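Gripper trials, February update for the Kurno fund

Hello again from the Pukodum bench, and thanks for being so patient about the late parts! 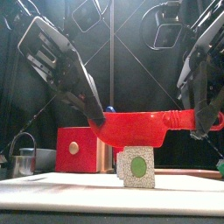 We've spent most of this month on the two-arm lifts, which is the bit of the plan I was most nervous about. You'll remember we'd promised to compare the Samonte fingers with the softer Sisia ones on kitchen things that weren't made with robots in mind. The red saucepan has become our favourite test piece (and our least favourite, depending on the day). One arm takes the rim and the other takes the handle out near the loop, and both have to agree about where the pan is while it hangs over the blocks. A small disagreement between them and it starts to tip, so keeping it anywhere near level tells us a lot about the controller as well as the fingers.

We've logged 3,155 grasps so far, across 12 objects. The Samonte fingers are clearly better on handles. They're stiff, they close quickly and they don't creep during a long hold. On rims I prefer the Sisia pair, which give a little and forgive a bad approach, though they wear faster than I'd like and we've already changed the pads twice. I wouldn't want to pick a winner yet.

The controller side has been slower going. With the old settings the arms were nearly 20 milliseconds apart at the start of a lift, and you could hear it, a sort of double clunk. We've moved both onto one clock now and the clunk has gone. I still want to redo the earliest runs on the new settings before anyone puts them in a chart, so please treat the table I sent last time as a draft.

Money is fine. We're a bit under on parts and a bit over on bench hours, mostly my fault for recalibrating the overhead cameras more often than planned. I'd like to move some of the parts money across if you're happy with that?

Next up are the lids, then pouring with dry rice. There are 9 weeks left on the grant, and I'd rather drop the pouring than rush the lids. Let me know if you feel differently.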